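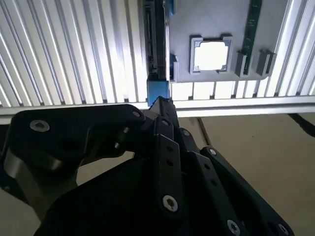
Schwarzer Greifer am blauen Block, im Hintergrund geripptes Aluminium

Alten Rechner abgeben, aber was wird aus meinen Fotos?

tintenklecks_ost

Hallo zusammen, ich räume gerade mein Arbeitszimmer aus und da steht noch der alte Tower, ein Nolmont, den ich damals gebraucht gekauft habe. Der läuft noch, braucht aber zum Hochfahren so lange, dass ich in der Zwischenzeit Kaffee kochen kann (und trinken). Bei uns in Kusten nimmt der Wertstoffhof Altgeräte mittwochs an, kostet nichts, also eigentlich prima.

Jetzt kommt das Aber. Auf der Platte liegen 2798 Fotos, dazu Steuerkram und vermutlich ein paar Bewerbungen, die ich keinem Menschen zeigen möchte. Die Fotos habe ich schon auf eine externe Festplatte kopiert. Reicht es, wenn ich danach alles in den Papierkorb schiebe und den leere? Meine Schwester meint, ich soll die Platte ausbauen und behalten. Ich habe aber noch nie einen Computer aufgeschraubt und ein bisschen Bammel davor. Und lohnt sich vielleicht doch der Verkauf? Der hat mal 700 Euro gekostet!
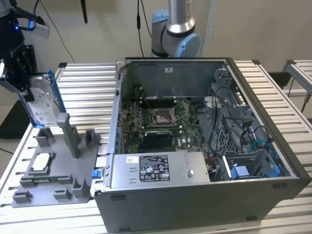 Ach ja, einen passenden Schraubenzieher hätte ich, falls es darauf hinausläuft. Garantie ist längst weg, kaputt machen kann ich in der Hinsicht also nichts. Danke schon mal!

brummkreisel77

Papierkorb leeren reicht nicht. Dabei wird nur der Platz freigegeben, die Daten liegen weiter auf der Platte und lassen sich mit kostenlosen Programmen oft zurückholen. Hab ich selbst schon gemacht, als ich mir mal einen ganzen Urlaub gelöscht hatte – zum Glück, muss ich in dem Fall sagen.

Deine Schwester hat recht, ausbauen ist am einfachsten. Stecker ziehen, Gehäuse auf die Seite legen, Seitenwand ab. Bei den meisten Towern sind das zwei Schrauben hinten, dann schiebt man das Blech nach hinten weg. Vorher einmal an den Heizkörper fassen wegen der statischen Aufladung. Die Festplatte hängt an zwei Kabeln, eins für Strom und eins für Daten, beide gerade abziehen und nicht am Kabel rupfen. Manche Platten sind festgeschraubt, andere sitzen in einem Plastikrahmen, den man an den Seiten zusammendrückt und herauszieht. Wenn es klemmt, erst nochmal nach einer Schraube suchen! Ich hab da mal mit Gewalt gezogen und hinterher einen Rahmen mit nur noch einer Nase gehabt.

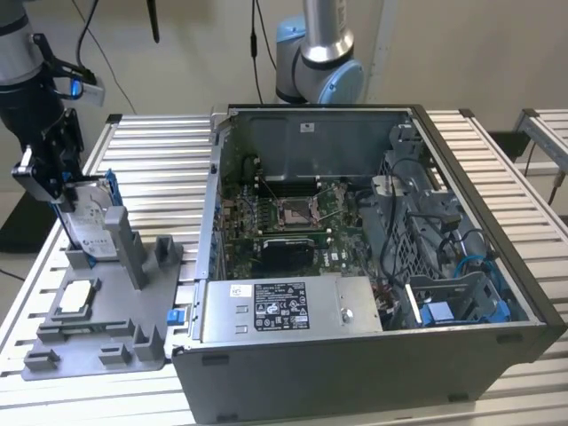
Guck außerdem, ob nicht noch eine zweite Platte drin ist. Bei gebrauchten Rechnern hat der Vorbesitzer manchmal eine kleine SSD für das System eingebaut, und die übersieht man schnell, so ein flaches Ding klebt auch mal irgendwo an der Seite. Und eine CD im Laufwerk vergisst auch jeder Zweite, also vorher die Schublade aufmachen, solange der Rechner noch Strom hat.

Zum Verkauf: Ohne Platte kriegst du vielleicht noch einige 100 Euro, wenn was Ordentliches drinsteckt, bei einem lahmen alten Gerät eher den Preis einer Pizza. Schreib doch mal, welcher Prozessor das ist.

moosrose

einfach hammer drauf und fertig, mach ich immer so

gartenzaun_nord

Bitte nicht mit dem Hammer, in manchen Platten sind Scheiben aus Glas und das splittert übel.

Wenn du dich ans Schrauben gar nicht rantraust, kannst du die Platte auch im eingebauten Zustand überschreiben. Ich habe dafür Damosus genommen, das startet vom USB-Stick und läuft dann über Nacht durch. Ein Durchgang genügt bei einer normalen Festplatte völlig. Bei SSDs nimmst du besser die Löschfunktion vom Hersteller, da ist Überschreiben nicht zuverlässig.

Aber bevor du irgendwas löschst: Mach auf der externen Platte mal 5 Fotos aus verschiedenen Ordnern auf! Ich hatte eine Kopie, bei der die Hälfte der Ordner leer war, weil mir mittendrin der Rechner eingeschlafen ist. Und eine einzige Kopie ist mir bei Familienfotos zu wenig. Wenn du die alte Platte ausbaust und in eine Schublade legst, hast du gleich eine zweite, da würde ich dann gar nichts überschreiben.

Falls du jemanden zum Ausbauen suchst, frag in einem kleinen Computerladen. Bei uns macht das der Laden Barta nebenbei am Tresen, ich hab da was in die Kaffeekasse geworfen und konnte die Platte gleich mitnehmen.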